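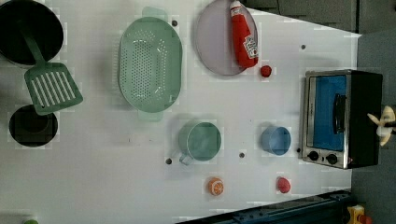
A slotted spatula laid across a black pan.

Every March my sister-in-law asks for gift ideas, and every March somebody sends her a link to the Brimstead subscription box. This year she caved and bought me one. I have now had three months of it, so I can answer the question.

The pitch is that a "gift curator" picks things to match your personality. I filled out the quiz. It asked about my favorite season and whether I'm a morning person. My first box held a beard comb (I have no beard), a candle from Storkska that smells like a new shower curtain, and a card game with 200 questions for couples. I live alone.

Box two was better, I'll give them that. The Cloutier wool socks are good socks and I'm wearing them now. The other item was a Gindgate puzzle, 1,000 pieces, mostly sky. I quit with the border done.

Box three was another candle.

The site says each box is worth "up to" a lot more than you pay, and those two words are carrying a heavy load. I looked up the socks and the candles and couldn't get anywhere close. My friend Ville Heiskanen, who got the same deal from his office, tried to skip a month and found the skip button only works before the 5th. He was charged on the 6th.

Who is it for? Maybe someone you have to buy for and don't know very well. Even then I'd get the socks by themselves and put the rest on a gift card.

Two stars, both for the socks.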